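Grendmont Puzzle & Play Board > Kids' Puzzles > Sunflower cloth under jigsaws: too busy?

psarras_attic wrote:
I've finally started sorting the kids' puzzles, and I've put that big sunflower cloth down to work on (the Van Gogh kind, all orange and rust and deep blue). My sister says I'll go cross-eyed hunting for pieces on it. I love it, though, and it makes a dull job so much more cheerful!

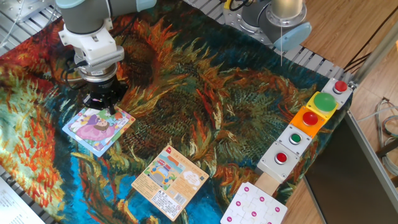

The girl in the pink dress is my granddaughter's favorite, so she gets to stay out. The one with the cartoon vehicle I'd like to pass along, but I can't read a word of the Chinese on it, so if anybody can tell me how to find the age range I'd be grateful.

marina_bakalis wrote:
Oh, I'm with your sister on this one, sorry! I did a 500-piece on a flowered tablecloth last December and lost a brown piece in plain sight for 8 days. Plain felt for me ever since -- gray, from the remnant bin at Pirklow, and it's held up beautifully. 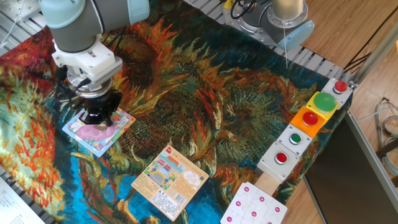
Filed under: Kids' Puzzles, Work Surfaces

virkthorpe70 wrote:
I'll have to disagree with Marina, very fondly. Little ones' puzzles have such big pieces that a busy cloth hardly matters, and a bit of fabric keeps them from skating all over. Smooth out the wrinkles first and you'll be fine. As for the age, look in the small print for a number with a plus sign.

psarras_attic wrote:
Thank you both! The cloth stays for the children's ones, and I'll borrow some felt for anything bigger.
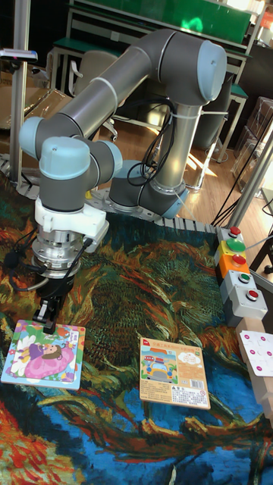 Pink dress and cartoon vehicle on the sunflowers

marina_bakalis wrote:
All right, it is a pretty cloth. I'd still use the felt.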